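Kodell Tenants' Association - Minutes of the April Meeting

Print this page | E-mail this page
3 shares | 2 comments

The meeting opened at 6:30 p.m. in the second floor lounge with 17 members present. Nazanin Heydari chaired. Gillespie Leckie took the minutes. The March minutes were approved with one correction: the bike room key deposit is refundable.

1. Laundry room
Two of the dryers on the lower level are still out of order. Management has told Nazanin that the part is on order from Zaromix and that the service call will be booked when it arrives. Members asked for a sign on each machine so people stop putting money in. Gillespie will make the signs. One member has been waiting on a refund from the card reader since February. He was asked to send the receipt to Nazanin, who will forward it with her next letter.

2. Noise in the hallways
There have been complaints about doors slamming on the fourth floor late at night. The door closers were adjusted on the east side only. Nazanin will ask for the west side to be done as well. A request to change quiet hours from 10 p.m. to 9 p.m. was discussed and did not get a second.

3. Flooring in shared rooms
Management has offered to replace the carpet in the lounge and the reading room this year. Members were asked whether they would prefer carpet again or a hard floor. Most who spoke wanted carpet, mainly for the noise. The cleaning contract with Kirneo covers carpet now, and the rate for hard floors is higher.

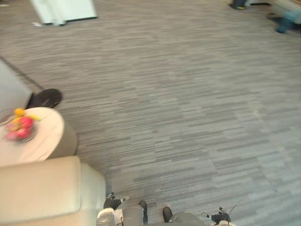 Gray striped carpet, item 3.

There was a longer discussion of color. A plain beige was suggested and several people said it would show every spill. A pattern with some dark gray in it had the most support. Mrs. Mazandarani asked that whatever is picked be low enough for walkers and wheelchairs - the edge strip at the reading room door already catches wheels. It was agreed to put both points in writing to management.

Motion to ask for patterned carpet in both rooms, with a flat edge strip at each door. Carried, 2 opposed.

4. Money
The balance is $1,519. The only expense since the last meeting was $30 for printing. Members agreed to hold off on buying new folding chairs until the fall.

5. Courtyard planting
The beds by the side gate will be cleared this month. Anyone with perennials to give away should leave them by the hose, labeled. No mint, please. The request for a second rain barrel was put off to the next meeting - Gillespie is still waiting to hear where the downspout can be cut.

6. Other business
Packages are being left in the front entry again. Members were reminded to bring them upstairs or text the neighbor. A question about guest parking passes was referred to management.

The meeting closed at 7:50 p.m.

Submitted by Gillespie Leckie

2 comments | Share

Related items
March Meeting Minutes
Guest Parking: Current Rules
Bike Room Key Request Form
Courtyard Plant Swap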